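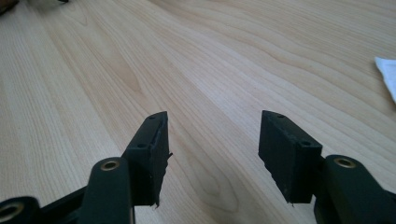 By Povilas Luik
September 2021

I bought my first good coat in June, when no one wants a coat. It was a gray wool one from Nekdale, and the shop asked 159 for it. I still think the price was fair, and I want to say why I don't agree with the people who tell us that only sale prices are honest.

A friend sent me a link to the new Grakard autumn line. The long coat there costs 803. The cloth is nice, I touched it in the store, but the lining is thin and the buttons are sewn with one thread only. For this money I expect that somebody looked at the buttons. The Erna boots shown with it are better made, and nearly everyone in the comments called them boring.

I don't say that expensive clothes are bad. If I had 2,000 to spend on my closet, I would buy very few things and pay a good tailor to fit them - sleeves first, then shoulders if it is possible. Most of us wear our sleeves too long and don't notice it.

Gidey still gives a spare button and a piece of yarn with each sweater. My oldest one from them is 10 years old and the elbows are repaired two times. I wear it to work, and I would like to see more shops selling such sweaters in every size, also the small ones.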